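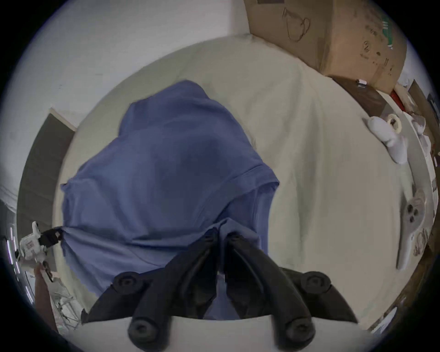 The Dirnalton open day ran for one morning in November, and I spent most of it at the Herkwood workshop, at the bench where they look after their hand-held cloth grippers. The big cells in the front hall drew the crowd. I was more interested in how the small gear is kept going, so I stayed at the back until lunch.

Herkwood uses the grippers to record people handling garments. The operator holds the tool, picks up a fold, moves it and lets go. The recordings go to Gradora, the firm that owns the folding cell. A gripper that closes a little crooked spoils a whole session, so the bench work gets more attention than I had expected.

Each tool has a logbook. The one I was allowed to read through had 3,674 closes on it since its last full strip-down, and 1,614 since the fingers were last changed. The technician checks the same few things every time. The first is the gap. With the fingers shut, a strip of paper should drag evenly along the full length of the tips. If it slips out on one side, the finger mounts are loosened a quarter turn, squared up and tightened again, a little on each side in turn.

Next comes a pinch test on an old T-shirt. A single layer is harder to pick up than a bunched fold, and a worn tip shows up there first. The fabric should lift without sliding and come away clean when the fingers open. If a thread catches, the edge is dressed with fine wet-and-dry paper and the test starts over. Lint is the most common fault by a long way – it packs in behind the fingers and stops them opening fully. They brush it out dry. Compressed air was tried and pushed it further in.

The lens is wiped last, after everyone has finished touching the tool. Then a short recording is made and played back before the gripper goes on the rack.

I asked about spare parts. Fingers are kept in matched pairs and never mixed, even when only one is damaged. The screws come in bags of 284 from Shabalala, an odd number that no one at the bench could explain. Thread locker goes on the mount screws only.

A full service takes 27 minutes when nothing is wrong. I watched two. The second ran long over a stripped screw, which had to be drilled out.

Parking is on the gravel lot behind the building, and the entrance is up the ramp on the left. Bring a jumper, as the workshop is kept cool. Tea was free and the sausage rolls were gone by eleven.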